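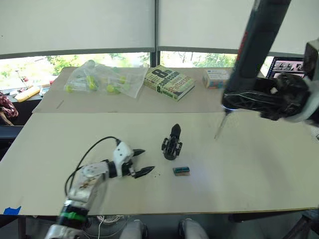 One reader writes that the last issue made it sound as if any broken knob or clip can be replaced for pocket change, and that after a month of looking for a dishwasher rack clip this was hard to read. The complaint is fair. The item in the last Prilline Building Newsletter listed the parts people had managed to replace and left out the ones they had given up on. So this item goes over small plastic parts again, with more on what to do when the part can't be bought.

Start with the model number, and take it from the appliance. The number on the box or the receipt is often the number for the whole product family, and small parts change inside a family. On dishwashers look along the inner edge of the door. On refrigerators try the side wall of the fresh food section, behind the drawers. On vacuums it is usually underneath. Take a photo of the whole label, including the serial number, and keep it on your phone.

With the model number you can usually find a parts diagram. The diagram gives each piece a short number, and a separate table turns that into the real part number. Search for the real one. If it comes back as discontinued, search again with the word "replaces" in front of it. Parts are often renumbered and sold on under the new number for years.

The two shops nearest to us are Dunleavy Appliance and the parts counter at Tamano Hardware. Dunleavy keeps used machines in the back and will sell pieces off them if you ask. They do not do this over the phone. Bring the broken part, all of it, in a bag. Tamano can order new parts, and delivery has been slow since February, so ask for a date before you pay. Both will tell you if a part only comes as an assembly. A reader was quoted $145 for a refrigerator drawer when all that had failed was the front rail, and that is a common story. In that case the used route is worth a try first.

If the part cannot be had, repair is the next step. Much depends on the plastic. Look for a recycling mark or a few letters molded into the back. ABS and polystyrene take glue well. Polypropylene and polyethylene, marked PP and PE, do not, and most hinges and clips are made of one or the other. Ordinary super glue will hold them for a day or so and then let go. There are two-part kits with a primer made for these plastics. Check the label for the letters PP or PE before buying.

For parts that glue well, clean both faces with rubbing alcohol, let them dry, and try the fit before any glue goes on. Clamp or tape the joint and leave it overnight even if the tube says minutes. If the break is across a thin tab, a strip of thin metal or a short pin set across the joint will do more than extra glue.

Replacement by a copy is the last option. A copy can be printed, cast, or cut from sheet, and it works best for things that sit still: feet, caps, spacers, knobs on a flat shaft. It works less well for anything that bends. Heat matters too. The most common printing plastic, PLA, goes soft well below the temperature inside a dishwasher, so a rack clip made from it will sag. PETG does better and nylon better again. Measure with calipers, and measure the place the part goes into as well as the part, which may have worn down or stretched before it broke.

Some parts should not be copied or glued at all. Leave alone anything that holds back gas, carries mains current, or keeps a guard closed on a blade. The same goes for child seats, ladders, and pressure cooker lids. If the proper part is gone, the item is finished.

The calipers and clamps can be borrowed from the cabinet on the second floor for up to 14 days. Sign them out on the sheet. The large clamps went missing over the summer and one pair has come back, so if you have the other, please return it. There is also a box of odd knobs and feet under the cabinet - around 200 pieces, not sorted. Take what fits.

Several people have asked about the Momer kettle lid. The hinge pin breaks on nearly all of them. A stainless pin 2 mm across fits the hole and can be cut to length with side cutters. File the ends smooth. Tamano has had the pins in the drawers near the register.

As for the dishwasher rack clip, the reader has since sent the model number, and the clip is listed under a newer part number. Dunleavy has been asked to look for a used set. If you have replaced a part that was hard to find, send the old number and the new one to the building office and they will be printed in the next issue.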